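Features > Workplace > Robots

The rule on the fridge

I'd been at Clirnix for less than ten minutes when I was told off. I had wandered over a strip of yellow tape on the floor to get a better look at something, and Hannelore Sauerland said, very pleasantly, that I could come back now please. So back I came.

Hannelore looks after safety at the company, a small outfit that teaches robot arms to handle awkward parts. She wrote the house rules, and they hang on the fridge in the kitchen, under a magnet shaped like a pretzel. There are nine of them. I'd expected a binder (I'd brought my reading glasses for a binder!) and there is one, 81 pages long, but the fridge sheet is what everyone quotes at each other all day.

Rule one is that you say "moving" out loud before anything moves. Rule two is that whoever holds the controls does nothing else. No phone, no coffee, no holding a door for someone. I laughed at the coffee bit and Hannelore didn't, so I wrote it down properly.

The one they argue about is rule four, on grip. Before a new part goes anywhere near a gripper, somebody has to write down how hard it may be squeezed and what should happen if it slips. It sounds fussy, and Pascal Steinbach thought so too when he joined from a packaging firm called Matora. He's the one who sets up the daily runs, and he told me he used to just try a part and see.
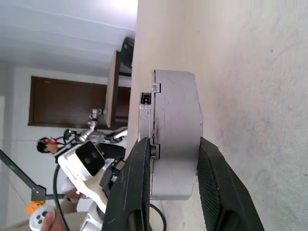

"You try it, it works, you forget about it," he said. "Then someone else picks up the job in July and has no idea what you did." These days he fills in the card. It takes him two minutes and he still grumbles through both of them.

I asked whether all this was simply copied out of the official standards. Partly, Hannelore said. The published ones are good on the big things, stopping distances and guards and who is allowed to switch what back on, but they're written for every workshop at once and hers has its own bad habits. People here lean in. They get interested in a part and their heads go where their hands are. So rule six says where you stand, and that's what the yellow tape is about – the tape I'd walked straight across.

She swaps notes with her opposite number at Onevmont, a firm up the road, and they pinch each other's wording quite shamelessly. Onevmont's list has a line about tying back loose cables that she fancies for her own. It would make ten, though, and she's promised the team the list won't get longer, so something has to go. Pascal has put forward rule four. He puts it forward every time.

The vote is on 15 September 2026, over lunch. I asked what she'd drop if it were only up to her, and she thought about it for so long that I finished my tea. Rule eight, she said in the end, the one about labelling chargers, as they all do it anyway by now.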